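Home | Contents | Previous chapter | Next chapter | Glossary

This site uses cookies to remember your reading position. Accept | Settings

Chapter 2
Front-Loading Washing Machines in the Home

Valentin Mösli and Qianru Lei

A front-loading machine washes by tumbling. The drum turns on a horizontal or slightly tilted axis, lifts the load, and lets it fall back into a shallow pool of water. Water use is low compared with older top-loading designs, but the door must seal against a rubber gasket for the whole cycle.

This chapter covers loading, drum construction, and the labels on the cabinet. Spin speed and vibration are treated in Chapter 3.

Terms used in this chapter:
Drum - the perforated metal cylinder that holds the load.
Tub - the fixed outer shell that holds the water.
Door glass - the bowl-shaped window that closes the opening and keeps fabric off the gasket.

2.1 The Loading Area

The door opens toward the user, so floor space in front of the machine is part of the working area. A basket set down there should be low enough to sit under the door opening and must be moved aside before the door is swung. Perforated walls let air reach damp fabric.
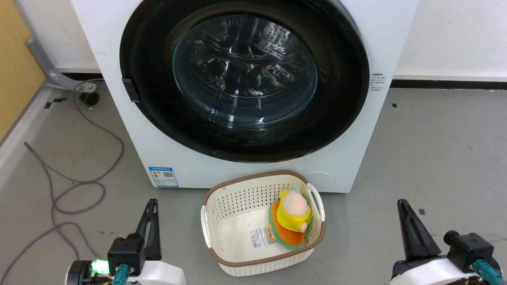 2.2 Reading the Energy Label

Energy labels rate a machine under fixed test conditions. Compare labels only between machines tested under the same program.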